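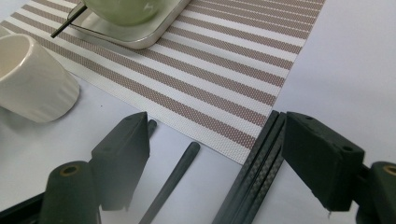

Writing the prayers when the news is awful

I was down to lead the prayers at Woltar Road again last month, and of course it was the week when everything seemed to happen. I had mine all nicely written by teatime the day before (harvest, the school, the people on the sick list, a bit about the river) and then the radio went on and I knew I'd have to start again. I don't mind telling you I sat at the kitchen table and said a word that has no place in the intercessions.

A few of you have asked how I go about it, mostly people who have just been put on the rota and are in a flap, so I said I'd write something down. I'm no minister. I've never done a course. I've been on the prayers rota at Woltar Road for eight years, and before that I sat in the pews being quietly critical of other people's, so I've had it coming.

The first time it went wrong

My first really difficult one was after the trouble outside the mosque in Naltthorpe, when the windows were broken and somebody had painted on the wall. You couldn't stand up in a church half a mile away and pray about the flower festival. But I was new, and frightened of upsetting people, so I wrote something so careful that it could have been about bad weather. I think I asked God to be with "all those affected by recent events". Recent events! I went home feeling as if I'd crossed the road to avoid someone.

A woman from the congregation stopped me in the car park afterwards. She was kind about it, but she said she had come in that morning wanting to hear it said out loud, in plain words, that her neighbours had been attacked for saying their prayers, and she'd gone the whole service without hearing it. I've thought about that a lot. It's easy to believe you're keeping the peace when all you're doing is leaving someone else to sit there with it on their own.

So my one firm rule now is to say the thing. If people were killed, I say killed. If it was done out of hatred, I say hatred. I name the town, and I name the place of worship properly and take the trouble to find out how to pronounce it. Ring someone up if you have to. They will not mind you asking, whereas they'll notice if you mumble it.

What I leave out

I do leave out politics in the party sense, although there's one man who believes I don't, and tells me so. I leave out anything that sounds like I'm giving the Almighty the headlines, because presumably He's seen them. And I leave out explanations. When something dreadful has happened you get a terrible urge to tidy it up by the end of the page and send everybody off to coffee feeling better, and I've learnt to distrust that feeling. The psalms don't do it. Some of them finish in a worse mood than they started.

Also, please go easy on "we pray for those who did this" in the first breath. I believe in praying for them, I do. But if there's someone in the third row whose cousin was in the building, let her have her turn first. I put it towards the end, I keep it short, and I leave a pause on either side.

The pauses are the hardest part for most people. You think you have stood there for a week and it's been about as long as a sneeze. I used to write PAUSE in capitals and then gallop straight through it. Now I say the Lord's Prayer in my head at an ordinary speed and only then carry on. Children will fidget and someone will drop a hymn book. It's fine.

The evening at Sandhu Hall

After the windows were broken, people from the mosque, the gurdwara and the churches began meeting at Sandhu Hall, which is handy for the buses and has decent heating. It has gone on ever since under the name of the Wakaneo Evening (I've had three different explanations of the name and can't vouch for any). We start at seven, there's a reading from whoever's turn it is, then quiet, then food, and the food goes on a good deal longer than the reading.

I went along the first time feeling like a spare part. I'd imagined there would be speeches and that I would be asked for my views on something. What happened was that I was handed a tea towel and spent two very happy hours drying up next to a retired bus driver who knew more of the Old Testament than I did. We had a proper disagreement about Jonah. I've hardly missed one since.

It's changed how I write the prayers, too. It's quite different when you say "our Muslim neighbours" and you've got faces in your mind, and you know who's waiting for a hip operation and whose daughter has exams. It stops you being grand. I read a lot of those official statements that get put out after a tragedy, and some are very fine, and I'm glad people in high places sign them. But I can generally tell which ones were written by people who had already been round to each other's for supper.
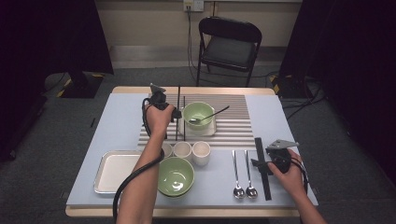
A few practical bits

Write it out in full, even if you're the sort who can talk. When you're upset you will lose your thread, and it's horrible to be hunting for a word when the word is somebody's name.

Print it big. I have been caught out by a dim lectern more than once, and the lamp at Woltar Road has a mind of its own.

Two pages is plenty, and mine are usually nearer one. If you find you've started a third, you're preaching, and there's already somebody up there who does that.

Read it aloud at home the night before. If you cry at the kitchen table you'll probably manage it in church, and if you do cry in church, stop, have a sip of water and go on. I have done it. I was mortified, and then a chap I'd barely spoken to squeezed my arm on the way out and I've had a wave from him every week since.

Have the ordinary names in as well. The sick list still matters in a bad week. Someone's mum is still in hospital, and she shouldn't be bumped off because of the news.

And if you're asking for a response from the congregation, pick one they know. I once made up my own, rather pleased with it, and got a sort of low mooing back.

As for last month, I threw out the river and kept the school. I said what had happened and where, and I said that we were sorry and angry and didn't understand it, and then I was quiet for the length of a Lord's Prayer. Then I read the sick list. The man who thinks I'm political shook my hand at the door and said nothing at all, so I'm still wondering about that.

I'm not on again until January. If anyone wants to swap for the one before Christmas, please catch me at coffee, as I've got family coming and a ham to see to.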